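Contra la toalla de un solo uso

En febrero el gimnasio de mi barrio cambió las toallas de algodón por unas desechables. El cartel de la entrada hablaba de higiene y de comodidad. Pregunté en recepción cuánto costaba el cambio y me dieron una cifra: 1.870 euros al año menos que la lavandería. De la higiene no supieron decirme nada.

No discuto que lavar cueste dinero. Cuesta agua, detergente, electricidad y el sueldo de quien dobla. Discuto que ese gasto se presente siempre como un problema que hay que quitarse de encima. Una toalla buena aguanta años de uso si no se la maltrata con suavizante y secadora a toda potencia. Una de celulosa dura lo que tarda uno en secarse la cara, y después la recogida la pagamos entre todos en el recibo de basuras.

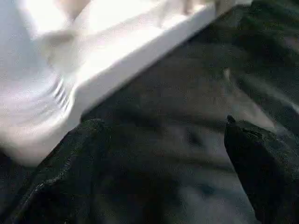
Pliegues en tela blanca.

Peninah Lukumay, que llevó durante años la lavandería Makori, me enseñó sus cuadernos antes de cerrar. En su último mes completo pasaron por allí 1.034 piezas y solo tuvo que retirar tres. Las retiradas se cortaban para trapos y las compraba un taller de bicicletas. El negocio cerró cuando dos hoteles se pasaron al contrato con una empresa de fuera, que recoge de madrugada y factura por kilo.

Se me dirá que estas cosas las decide el mercado. En parte es verdad. También las decide el ayuntamiento, que cobra 228 euros de tasa de residuos a un local que tira bolsas a diario y lo mismo a otro que apenas saca una por semana. Con una tarifa por peso, las cuentas de mi gimnasio saldrían de otra manera.

Mientras tanto llevo la toalla de casa. Pesa poco, ocupa media mochila y hay que acordarse de tenderla al volver. He propuesto que bajen la cuota a quienes hagamos lo mismo. La respuesta, de momento, es que lo están estudiando.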